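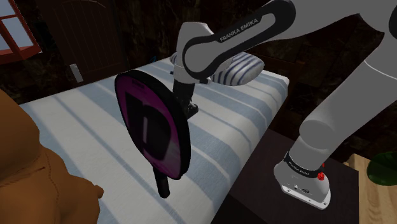

A simulated Franka Emika arm holding a table tennis paddle above a bed in a bedroom scene of the Luter benchmark.

The Luter benchmark, usually shortened to Luter, is a set of simulated manipulation trials used to compare grippers, arm controllers and camera placements on household objects. It was developed at the Dunedbridge robotics laboratory and is distributed with Oradance, a rigid-body simulator maintained by the same laboratory. The first public release is dated June 10, 2021. Luter is mainly used to rank controller and gripper combinations before they are tried on hardware.

Background

Before Luter, the laboratory compared grippers on a bench rig with a fixed set of machined blocks and cylinders. Results from the rig agreed poorly with results from furnished rooms, where the arm had to be mounted on whatever surface was available and part of its reach was taken up by furniture. Scenes for the new benchmark were therefore laid out as bedrooms, kitchens, laundries and sheds, with the arm's base fixed to a nightstand, benchtop or shelf.

An internal version was in use by January of the release year. It contained only kitchens and had a single camera position. Bedrooms were added after a comparison of two finger designs gave the same ranking in every kitchen and the opposite ranking in a trial room with a low bed.

Scenes and objects

The release contains 114 scenes. Each scene fixes the position of the furniture, the robot base and the light sources, while the object and its starting pose are drawn from a list. Lighting is varied on purpose. Dim rooms are included to test controllers that rely on colour images, and a scene may be run a second time at a higher light level to separate vision errors from planning errors.

There are 105 objects in the list, grouped by the way they are normally held. The groups are handled objects, rimmed objects, flat objects, soft objects and irregular objects. A table tennis paddle belongs to the handled group, but it is also scored for rim grasps, in which the fingers close near the edge of the blade and the handle is left free. Rim grasps are common when the handle points away from the arm or lies against bedding. They are harder to keep steady, as the weight of the handle tends to turn the paddle between the fingers.

Soft surfaces such as mattresses and couches are modelled as rigid shapes with a thin compliant layer. Blankets and pillows do not fold or bunch up in the current version. This keeps run times short but makes it easier to get a finger under a flat object than it would be on a real bed.

Robot configurations

The reference configuration is a Franka Emika arm with a parallel-jaw gripper. Other arms can be loaded if a description file is supplied, and the trial scripts make no assumption about the number of joints. Base positions are not adjusted for reach, so an arm shorter than the reference may be unable to finish some trials. These are recorded as unreachable and reported separately from failures.

Three types of gripper are supplied:

Parallel jaw. Two flat fingers moving on a common axis. This is the baseline against which the others are reported.

Padded jaw. The same mechanism with a compliant pad on each finger. Pad stiffness and friction can be set by the user.

Fakhoury gripper. An underactuated three-finger design modelled on a prototype built at Dunedbridge. Its fingers curl around an object until contact is made along each link.

Suction grippers are not supported. A preliminary model was removed before release because its seal calculation gave different answers at different time steps.

Controllers

Controllers are run through a common interface that accepts either joint positions or joint torques. Two are included with the release. The first is a position controller that follows a planned path and closes the gripper at a fixed force. The second is an impedance controller, which allows the arm to give way slightly on contact. Users can supply their own controller as a separate process, provided it answers within the control period. Late commands are dropped and the previous command is held.

The two supplied controllers behave alike in free space. They differ mostly when an object is picked up from a surface. The position controller presses harder if the surface height has been estimated wrongly, and on rigid benchtops this can trip the force limit and end the trial. The impedance controller trips the limit less often but lets thin objects slide before the fingers have closed.

Camera placement

Each scene has a wrist camera, a camera beside the base and a room camera at standing height. Any combination may be enabled. The room camera gives the widest view but is often blocked by the arm itself when the base is close to the target, especially in bedrooms, where the upper links pass over the bed. The wrist camera avoids most of this, although it loses sight of the far end of a long object once the gripper has closed. The camera beside the base is the least used of the three.

Trial procedure

A standard trial has four stages: approach, grasp, lift and hold. The object must be raised clear of the supporting surface and then held in place while the controller keeps the wrist still. A slow rotation of the wrist is added in the extended version of the trial. The trial is stopped if the object is dropped, if any link touches furniture, or if the time limit is reached.

The score for a configuration is the share of trials completed, reported per object group as well as overall. Slip during the hold stage is recorded as a distance and an angle. It does not affect the score, but it is listed in the results table and is often quoted in comparisons of finger pads.

Published comparison

The laboratory's release report covered 3,477 trials divided among the three supplied grippers and two supplied controllers. The padded jaw with the impedance controller had the highest overall score. The Fakhoury gripper did best on irregular objects and worst on flat ones, where its curled fingers struck the surface before reaching the object. On rim grasps the plain parallel jaw completed nearly as many trials as the padded version, but with more rotation during the hold stage.

Of the trials in the report, 301 ended in contact between the arm and furniture. Most of these happened in bedrooms and involved the elbow or the upper links, with the gripper itself clear of any obstacle. The report recommended that planners check the whole arm for collisions, and a whole-arm check was later made the default in Oradance.

Limitations

Luter does not model wear, cable drag or backlash, and its friction values are constant across each surface. The rubber face of a paddle and its rim, for example, are given separate values, but neither changes with dust or moisture. Rankings of grippers have generally carried over to hardware in the laboratory's own tests. The scores themselves have not, and are usually higher in simulation.

The benchmark has also been criticized for its single-arm trials. Many of the household objects in the list are normally handled with two hands, and a two-arm version has been discussed without being scheduled. Further criticism concerns the fixed furniture layouts, which allow a controller to be tuned to particular rooms. A later update added a small random offset to the position of the base, switched off by default so that older results can be reproduced.

See also

Fakhoury gripper
Grasp planning
Impedance control
Oradance (simulator)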